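Speaker notes — "My Garage Arm and the Simulator That Flatters It"
Shared workshop evening, 17/03/2021
Slot is short. Talk fast, skip the bit about bearings unless Benito asks. He will ask.

SLIDE 1 — Who I am
Loukia Raptis. I build things in the back half of a garage. The front half has a car in it, under protest.
The project is called Rellton. One arm, one two-finger gripper, one simulator running on a computer that used to be my nephew's. Say thanks to Benito Barrios for the machining and for the loan of his good calipers, which I still have.

SLIDE 2 — Why simulate at all
I broke two finger mounts in February by testing on the real thing. Each one takes an evening to print and a second to snap. In the simulator a crash costs me a click and some dignity.
Leave this up while they find their seats.
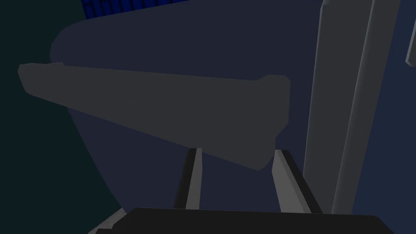

Rellton in the simulator, looking up past the fingers at the gray test part.

Admit now that most of the modeling is plain. I don't do textures. I did textures once, for a weekend, and the arm picked things up no better for it.

SLIDE 3 — The grip routine
I call it Jurell. Three stages: get under the part, line up, close. Most of my trouble lives in "line up."
Version one closed whenever the distance number looked good. It did not care which way the part was pointing. Pause here for anyone who has done the same. There's usually a groan from the left side of the room.
Version two checks the angle first. I left it going overnight: 1410 attempts, 1387 good grips. Before anybody claps, mention that the real arm has had 100 tries and we are not putting that number on a slide.

SLIDE 4 — Picking where to grab

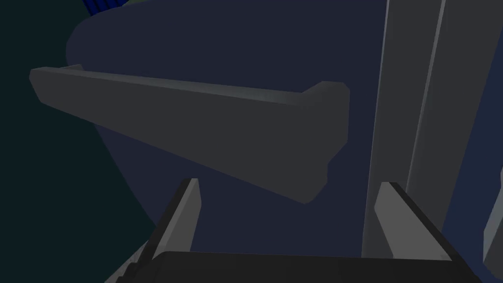
Choosing a grip point is where I lost most of the winter. My first idea was to go for the middle of whatever was in front of the arm, which works nicely on a brick. A bar like this one has a blocky cap at the right end and gets narrower toward the left, so the middle of its length and the place you'd want to hold it are two separate arguments. With the fingers spread this wide it's easy to feel safe and go straight up. Jurell now works out the angle of the lower edge and turns the wrist to suit — slowly, because I wrote it.

SLIDE 5 — What it cost
Motors and the controller board came to 178 dollars. Filament not included. I have stopped weighing the filament.

SLIDE 6 — Still broken
Friction. My simulated fingers grip like a toddler with a cookie. The real ones need rubber pads, and the pads peel.
The wrist cable still catches at full turn. Benito has a bracket in mind. He has had it in mind for a while.

QUESTIONS
If asked "why not buy one": drink some water, move on.
If asked for the code: yes, after I take the swearing out of the comments.
Give the calipers back before leaving.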